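Flolham pharmacy counter — pictures and notes

Put together by Jadwiga Tomaszewski

Quick page this, done between other jobs. People kept asking what the counter looks like since the refit and whether the boxes are still all over the place. Some are. Going up as I get to them, so excuse the order, and the spelling.

For anyone new: Flolham is the shop, Disham is the stockroom across the yard, Zawadzka is the wholesaler most of the cartons come through. Three names, one set of shelves really.

The refit took longer than planned. Closed for 12 days, open again in December with half the drawers still missing. Old counter was brown and had a dip in the middle where the till used to sit, fifty years of elbows. Went to a man in Disham who wanted it for his shed. New one came from Fasetti, two deliveries, the second with the wrong hinges. Hinges sorted now. Mostly.

Lights were the argument. I wanted the plain panels we had before, the fitter wanted strips. Strips won. Took a week to stop squinting and now I quite like them, specially at about five when it gets dark out and the whole place looks awake.

Stock next. Small boxes are the trouble, always were. A big carton you can find from the door. A little white one goes behind another little white one and that's it till stocktake. So every small box gets checked by its barcode before it goes away, no going by colour, no going by "it was next to the other one". Slow to begin with. Getting quicker. 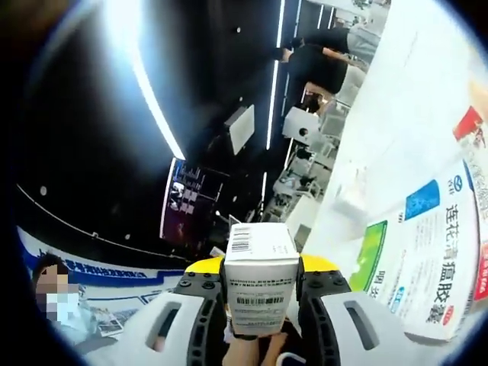

Page last changed: December, 4.47 pm

White counter, white strips, dark ceiling. Small box with its barcode uppermost, and a big carton of 连花清瘟胶囊 (Lianhua Qingwen capsules) lying to the right.

The big carton is one people ask for by pointing, the characters run right down the face and you can read them from a fair way off. Blue panel, green panel, bit of red at the corner. Easy to spot on a shelf. Please ask at the counter before buying if you take anything else regularly, we would much sooner have the chat.

The little box has a second barcode on its front as well as the one on top. Handy, when they're packed upright in a drawer you only get the top to look at. Wish they all did it. Plenty have the one code round the back and you end up taking out the whole row to find it.

Notes on the rest, no pictures of these yet:

Drawers. 47 of them, Fasetti again, soft close. Labels are still my handwriting on tape. Printed ones are comming. If a label says "misc" it was me and I was tired.

Disham stockroom. Shelving up along the long wall, short wall waiting on brackets. Room for up to 300 cartons once it's finished, less if people keep leaving their bikes in there. Bikes to the side gate please.

Returns. Blue crate under the stairs. Not the grey one, the grey one is for the charity shop and we have already had one mix up — cough sweets and a jigsaw, no harm done.

Zawadzka deliveries. Mornings, before nine if the road is clear. Sign for the number of cartons, then check against the sheet, then put the sheet in the folder. The folder, not the window sill. Last month's sheets were found behind the radiator, a bit crisp.

Bags. We ordered 100 of the paper ones to try, they went in no time. More ordered, bigger size as well, the small ones split if you put two bottles in.

Chairs for waiting. Two came over from the old shop and one is new. The new one is the comfy one and it goes first. Thinking about another couple if we can shift the leaflet stand nearer the door, though then the door won't open all the way. Measuring up again this week.

Old fittings. Still got the wooden step, the brass hooks and a box of glass stoppers without any bottles. Free to anyone who will carry them. Hooks may have gone by the time you read this, there was somebody asking.

Still to photograph: the drawers when they're labelled, the side room, the front window with the new blind down, the Disham shelves before they fill up. Might do the old sign too, its in my garage under a sheet and wants a wipe.

If you have any pictures of the shop from before the refit, specially the brown counter, drop them in or send them over and I'll add them here. Names on the back please — had a lovely one handed in already and can't work out who it's from.

More when the brackets come.

J.T.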